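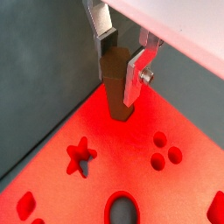
Sharon Mfinanga asked at the September review whether the second camera was worth keeping at all, given that the policy had been trained with wrist images from the beginning and the fixed view mostly showed gray walls. The question was fair, and it set the plan for the rest of the term.

Camera Ablation for Block Insertion
Upendo Swai
Project Plokari, final report, November 8, 2019

1. Setup

The task is to pick up a block, move it over the sorter and lower it into the matching hole. The policy takes camera images and the gripper position and outputs a small motion at each step. It was trained on 200 demonstrations recorded by hand control. Two versions were compared. Version A receives the wrist image only. Version B receives the wrist image and the fixed image, resized to the same resolution. Training length and all other settings were the same. The logging tool (Clovik) saved every run with its start position.

2. Test procedure

Each version was run 200 times, giving 400 runs in total. The order of the versions was shuffled so that changes in room light would not favor either one. A run counted as failed if the block was dropped outside the sorter, if it stayed on the top face, or if the time limit passed. The sorter was moved between runs, following a list of positions drawn up before testing. No position was repeated within a version.

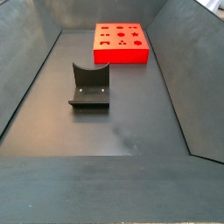 Version A failed more often when the sorter was far from the middle of the bin. At the start of a run the wrist camera points at whatever is below the gripper, and if the sorter is not in view the policy has to search for it. Most of the difficult starts resembled this one, with the sorter pushed close to the back wall and the black bracket standing in front of it, to the left. Version A often drifted toward the bracket first and lost time there. Version B usually moved straight to the sorter, even though the bracket was also in its fixed view.

3. Result

Version B failed in 29 runs. Version A failed in more than twice as many. Once the block was above the correct hole, the two versions behaved alike, so the fixed view seems to help with the approach and very little with the insertion itself. Errors in the last part of the motion were mainly errors of rotation – the block was over the hole but turned slightly, and it stopped on the rim.

4. Limits

Only one sorter and one bin were used. The fixed camera was not moved during the project, and we do not know how much version B depends on its exact position. A short test with the camera shifted is the first item on the list for next term.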